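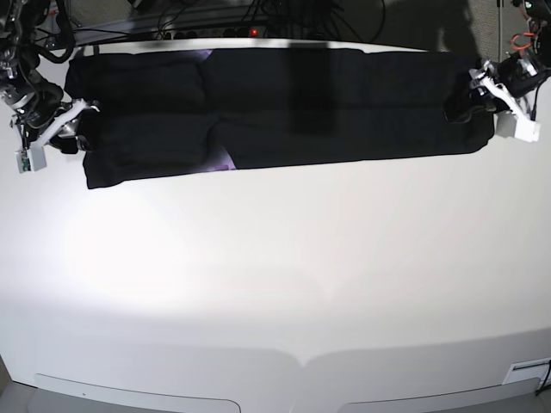 Black clothes fade mostly in the wash, and a few small habits keep them dark for years! I've been doing all of these since college and I still wear a pair of black pants I bought back then.

## Washing

- Turn everything inside out and do up the zippers.
- Cold water, short cycle, and don't stuff the drum (black cotton rubbing on black cotton is what gives you those pale streaks along the seams).
- Use a liquid detergent. Powder can leave chalky marks in the pockets.
- Wash new black things on their own the first 3 times.

## Drying

Skip the dryer if you can. Shake each piece hard, smooth the seams with your hands and hang it in the shade. Pants go up by the cuffs – the weight of the waistband pulls the legs straight and you may not need an iron at all!

## Lint and shine

A damp rubber glove beats any sticky roller I've tried, and it's so satisfying to watch the cat hair ball up. For shiny seats and knees, lay a damp cloth over the spot, hold a steam iron just above it, then brush the fabric while it's still warm.

Ryan Fairclough wrote in to say he steams his from the inside. I tried it on wool slacks and loved it, so that's my method now too.

Next up: getting candle wax out of a tablecloth.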